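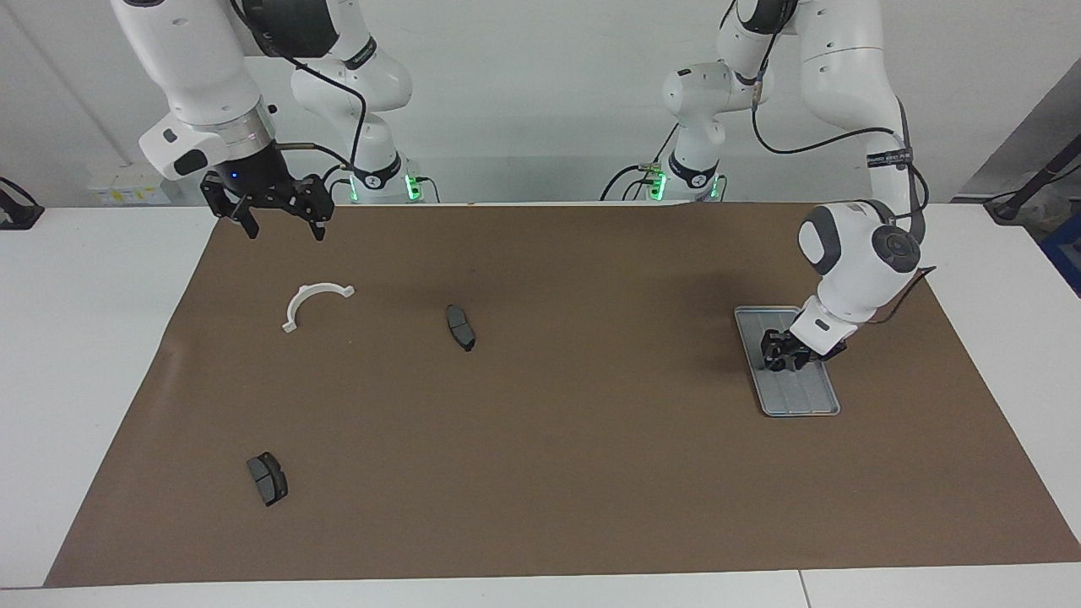 主题：Re: 刹车片配套托盘，到底要不要加那个白色卡座

各位好：

昨晚把这个帖子从头看了一遍，有几处不太认同，干脆一起写了。先引一段，免得后面的人找不到上下文。

Pushpa Tomar 写道：
> 我的意见是把整套东西固定下来：一个金属托盘，两片刹车片，
> 一个白色塑料半圆支架，下面垫一张牛皮纸垫。出库的时候按套走，
> 谁来领都是这一套，省得每次到了工位再去翻抽屉。
> Ultano 那边试过类似的做法，听说装配时间省下来不少。
> 支架用 Herley 的就行，便宜，两头带小耳朵，装上去不会转。
> 托盘我倾向于 Kondholm 那款带筋的，片子放上去不打滑，
> 油泥也会掉到筋之间的槽里，好清理。
> 如果大家没意见，九月就可以改领料单了。

先说“省下来不少”。不少是多少？跟什么比？Ultano 做的是新件装配，零件从盒子里拿出来就是干净的，我们一大半是返修件，拆下来的片子要先看磨损，再决定换不换。两边流程差得远，拿他们的结论来改我们的领料单，我觉得步子大了点。要是谁手上有原始记录，麻烦发到列表里，光靠“听说”我没法投赞成票。

再说托盘。带筋的托盘我用过，好处我承认：圆角不刮手，筋也确实让托盘硬了不少，单手端不会弯。但“片子放上去不打滑”这句我持保留态度。刹车片背板是平的，顺着筋放，两条筋正好托住，稍微一斜照样滑；横着放会稳些，可是横着放又占地方，旁边再搁一个支架就很挤。油泥掉进槽里这一点也是真的，问题是掉进去以后谁来刷。平底盘一块抹布就擦完了，带筋的得拿刷子一条一条走。我刷过一下午，不想再刷第二次。

价钱也得算进去。上次报的 Kondholm 托盘加支架，首批一共 3,013 元，换成平底盘是 1,085 元。差出来的钱够买很久的纸垫了。Pushpa 的邮件里没提这一笔，我在这里补上。

纸垫我倒是完全同意，这可能是整个方案里我唯一没有疑问的东西。深灰色的片子放在棕色的纸上看得很清楚，掉下来的黑粉也一眼能看见，脏了卷起来扔掉，桌面还是白的。以前直接放在白桌上，粉末渗进边缝里怎么都擦不干净，靠窗那张桌子就是这么废掉的。只有一条：纸垫要盖到前沿，别只铺中间一块。

关于那个半圆支架，我的疑问最大。塑料件放在制动零件旁边，我本能地不放心。Dixit 的说明里只写了“辅助定位”，没写耐温，也没写碰到清洗剂会怎么样。我发信问过，回信让我参考同一份说明，等于没答。在弄清楚之前，我建议先把它当成台面上摆放和比对用的东西，不要跟着车出门。另外它太轻，跟刹车片放在同一个托盘里，一端就跑到底下去了，弧面朝上的时候更容易被片子压住。真要配套发，至少给它单独留个位置。

还有摆放的问题。原帖后面有人说“先散着放在纸上，核对完再进托盘”，也有人坚持一开始就全部放进托盘。我偏向前一种，理由很简单：两片刹车片颜色一样，大小也差不多，叠在一起的时候很容易拿错内外侧。分开放，一片靠上，一片靠下，中间空出来，看背板和摩擦块都方便。托盘放在右手边，核完一片收一片。左撇子自己反过来摆，不必写进规程里，规程已经够长了。

所以我的意见是：

纸垫，现在就可以用，不用等九月。
托盘，先各拿 3 个试，带筋的和平底的都要，试完再定。
支架，暂缓，等 Dixit 给出像样的答复。
领料单，先别动。改一次容易，改回来要签一圈字，上回密封圈那件事大家应该还记得。

试的时候请把返修件和新件分开记，否则数字混在一起，最后又变成“感觉快了一点”。我见过太多“感觉快了一点”的东西，后来都堆在货架最上层。

Pushpa，这封信不是冲你来的，你整理的清单比以前那份清楚得多，我只是不信里面的几个形容词。支架的耐温数据你要是能从 Herley 那边直接要到，请转一份给我，我愿意改口。

另：旧片的存放盒又满了，下午三点以后我在，要清的话叫我一声。

---
退订或修改收信方式，请发信至列表管理地址，标题写“退订”。回信时请只保留必要的引文。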